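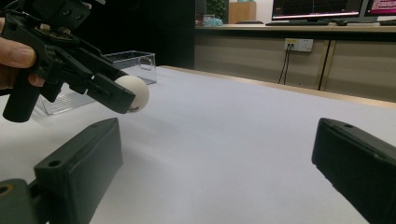 Velitine Opens Orders for the Zandon Hand-Held Gripper Kit

ZURKVILLE, 22 October 2026 - We're taking orders for Zandon! I've been waiting to type that sentence since January, when the first sets went out to our early testers, and I'm going to enjoy it for a moment before I get to the details.

Okay, details. Zandon is a hand-held gripper kit for people who teach robots to do things with their fingers. You hold the gripper, you do the job yourself, and the kit records what you did so that you can train on it later. It comes from us at Velitine, a small company in Zurkville with more screwdrivers than chairs, and it goes on sale today through our own shop and through Mustonen, our distributor, who will handle everything that ships overseas.

If you already collect demonstrations for a living, you can probably skip down to the price. For everybody else on our mailing list (hello to the school robotics clubs, there are more of you every month), let me tell you what we've been up to.

A ping-pong ball is a mean little test

We do a lot of our bench work with ping-pong balls. They weigh next to nothing, they roll if you breathe near them, and they'll shoot out sideways if one jaw gets there before the other. I must have chased hundreds of them under the cabinets. A block of wood forgives you. A ping-pong ball doesn't, and that makes it a great way to find out whether a jaw closes the way you think it closes.

The job we use most is simple enough to explain to a seven-year-old: pick up the ball, put it in the clear box, do it again. You can learn a surprising amount from it. The first jaws we made had tips that were too hard and too flat, and they were fine on anything with corners and hopeless on anything round. The tips that ship with the kit are the fourth version. They give a little, and they grip along a line instead of at one spot, so you can come at a ball from a slant and still keep hold of it.

The clear box was a late idea too. We used to work with a cardboard one, and then somebody pointed out that half of our recordings lost sight of the ball the second it went over the rim. Now a clear, open-topped box goes in every kit.

What you get

The full Zandon kit has 17 parts in a padded case. The main ones are:

Two hand-held grippers, fully assembled and matched as a pair
Spare jaw tips, plus the small driver that fits their screws
A wrist camera mount for each gripper
The clear box and a bag of ping-pong balls
Cables, a charger and a printed setup guide

The guide is on paper on purpose. I like a thing I can lay flat on a bench and spill coffee on.

You can use one gripper by itself or both together. Most of our testers started with one and moved to two after a week or so, once they wanted to do jobs like holding a container steady with one hand and filling it with the other. The grippers don't care which hand they're in. The trigger sits in the middle of the grip, and the lefties in our test group were very firm with us about that!

The recording software runs on an ordinary desktop computer. You plug in, press the trigger twice to start a take, do your job, and press twice again to stop. Takes show up in a list where you can play them back, mark the good ones and throw out the rest. You can export everything in plain, open formats, with no account and no subscription. I want to be really clear on that last part because it's the question we get most. You buy the kit, you own the kit, and what you record stays on your machine unless you move it.

How testing went

Our early testers sent us 3851 takes between them, and I've watched far more of those than is good for me. People folded towels, sorted bolts, set tables, stacked cups and put lids on jars. One group spent a whole month on socks.

Two complaints kept coming back. The first was weight: the January version got tiring after a long session, mostly at the base of the thumb. We took material out of the body, moved the battery back toward the palm, and the difference is easy to feel. The second was the cable, which liked to snag on table edges. It now leaves the grip at an angle and runs down along the forearm, with a soft strap to hold it there. I still catch mine on things now and then, but I'm clumsy.

There's also stuff we haven't fixed, and I'd like you to hear it from me first. The jaws aren't made for anything heavier than a full mug. Very thin, flat things like a single sheet of paper or a coin on a smooth table are hard work. And the software can't trim the middle out of a take yet, only the ends. That last one is on the list for the next update.

Battery life is good for a morning of steady work. We tell people to charge over lunch.

Price and shipping

The full kit costs $2000. A single-gripper set will follow in January, and we'll announce the price when we open orders for it. Replacement jaw tips are sold separately, in packs of eight, and they're the one part you should expect to wear out.

The first batch is small, and we build every pair here in Zurkville, so please be patient with us. Orders go out in the sequence they come in. If you're ordering for a school or a nonprofit, write to us before you pay - we have a discount, and it's much easier to apply it up front than to send money back to you afterward.

Customers outside North America should order through Mustonen. They'll have the same kit with the right charger for your outlets, and they keep spare parts on their own shelves, so a broken tip won't have to cross an ocean.

Every kit carries a one-year warranty. If a joint loosens up or a trigger starts sticking, send it back and we'll repair or replace it. You're also welcome to open it up yourself. The screws are standard sizes, nothing is glued, and the setup guide has a drawing of the whole assembly in the back. Taking it apart doesn't void anything.

Come and try one

We're keeping a table set up at the Velitine workshop for anybody who'd like to try Zandon before buying. Drop us a line through the contact form and we'll find a time. Plan on an hour, bring something from home that you'd like to see picked up (within reason, please, and nothing alive), and you can leave with your own takes on a memory stick.

Reviewers and reporters can ask for a loan kit through the same form. Put "loan" in the subject line and tell me how long you need it. Product drawings and the full parts list are available on request.

About Velitine

Velitine designs and builds hand-held tools for recording manual work. The company is based in Zurkville, where it does its own assembly and repairs. Zandon is its first complete kit and is distributed overseas by Mustonen.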